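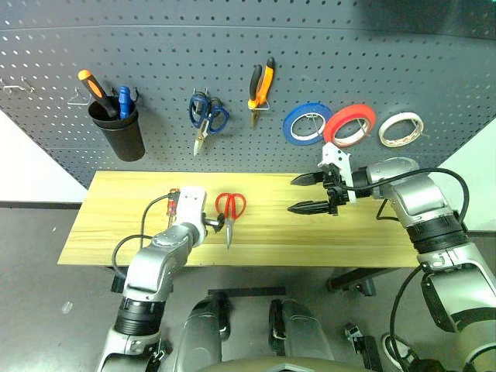

The Geltumard hook and cup set is a mixed pack of 30 pieces for standard round-hole pegboard, sold with two wire gauges of hook and a tapered cup in one size. I bought it in February to replace the loose hooks I had been using over my bench, which came out of the board every time a tool came off. The cup takes two handled tools standing side by side, one leaning and one close to upright, and scissors are better off on a hook of their own next to it. Short tools sink too far in and have to be fished out.

Fit is the main thing to check before buying. The thicker hooks seat firmly in quarter-inch holes and need a slight upward tilt to go in. The thinner ones fit the same holes with noticeable play. They stay put under steady weight but swing sideways when a tool is lifted off at an angle. A dab of hot glue cures it and peels off later.

Load rating on the card is 10 pounds per hook. I hung a full can of paint from a thick hook overnight and measured no sag. The thin hooks I would keep to pliers and lighter.

The cup mounts on two pegs molded into its back. One of mine had a burr on the lower peg that needed filing. The rim is stiff enough, and the rounded bottom collects sawdust, with no drain hole to let it out. I drilled one.

Compared with the Ruppert set I had in the garage, the finish is worse and the wire is stiffer. The Planari clips lock better but have to be pried off with a screwdriver, and I move things too often for that.

Four out of five. I would buy it again if the thick hooks were sold separately.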